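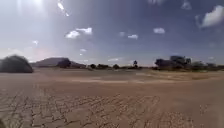

Dry, cracked ground under a big blue sky.

Could a robot do your chores?

Picture sweeping the path after walking home over ground like this. Dust gets everywhere! A robot vacuum can handle a flat floor pretty well -- but ask it to pick up your socks first and it's stuck. Folding a shirt is even harder, because cloth flops into a new shape every time.

At the Javalcombe workshop, a test robot called Mukeck took three minutes to fold one towel. How fast can you do it? Grab a towel and try!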